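Vustby shop's bin-picking arm is up and running, sort of

2023-03-11

VUSTBY - The shared workshop on the old Avcı lot has a robot in it now. A big one. Members of the Zonda build group bolted down a secondhand KUKA arm over the winter and have spent the last few weeks trying to get it to pick junk out of a metal bin.

Plan is simple enough on paper. Arm reaches in, grabs one thing, lifts it, drops it in a tote, goes back for the next. Anything with a weird shape counts as good practice. Toy vegetables, little bottles, cartons, stuff in shiny wrap. Shiny wrap is the worst, the group says. The camera sees glare and the software guesses.

The arm came out of a closed parts plant and cost the group 2000 dollars, delivery not included. Controller was extra. Moving it took a rented forklift and most of a weekend, and the door frame on the loading side still has the dent.

So far the log shows 1382 tries at a pick. Best run to date is 44 good grabs in a row, which ended when a finger closed on the side of the bin and the whole thing faulted out. Resets are done by hand, from the pendant, with everyone standing well back of the tape line.

Gripper fingers are the group's own design. The first set snapped in the first hour. Second set was too stiff and squashed a juice box all over the floor of the bin (smelled for days). The current ones are softer and slimmer and have held up OK, tho they twist when the load is off center.

The software is called Zatis and was written in the shop too. It runs on a desktop under the bench. Takes a picture, picks a spot, sends the move. Slow right now. Members want it faster before the summer open house in July, when visitors will be able to throw thier own objects in and see what the arm does with them. Nothing glass, nothing alive, nothing over two pounds.

Cabling has been the other headache. Every time the wrist turns far enough the bundle wants to snag, and one camera lead has already been replaced after it got pinched. The yellow line and the black ones now loop wide around the orange wrist joint and get tied back to the arm further up. Looks messy. Works better than the tidy version did, according to the group.

Bin is just clamped, for now. A proper bolted stand is on the list, along with a second light, a real fence in place of the tape, and a box to keep the small props in so they quit rolling under the bench.

The group has 62 people signed up, not all of them active. Newcomers don't need any robot background but they do need the safety talk before going past the line. Talk is given at the start of each build night, no sign up, just show up on time. Closed shoes. Long hair tied back.

Donations of odd objects welcome, drop them in the crate by the side door. Clean please. No batteries, and no more socks, the shop has plenty. Parts with a flat bottom and a narrow top are wanted most, the fingers keep sliding off those and there aren't enough to test with.

We use cookies to count visits and remember your settings. Accept | Manage choices

Contact the news desk | © 2023 Vustby local news | Back to top 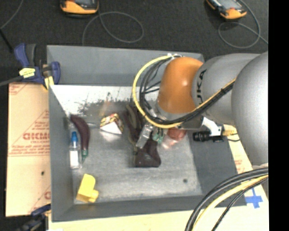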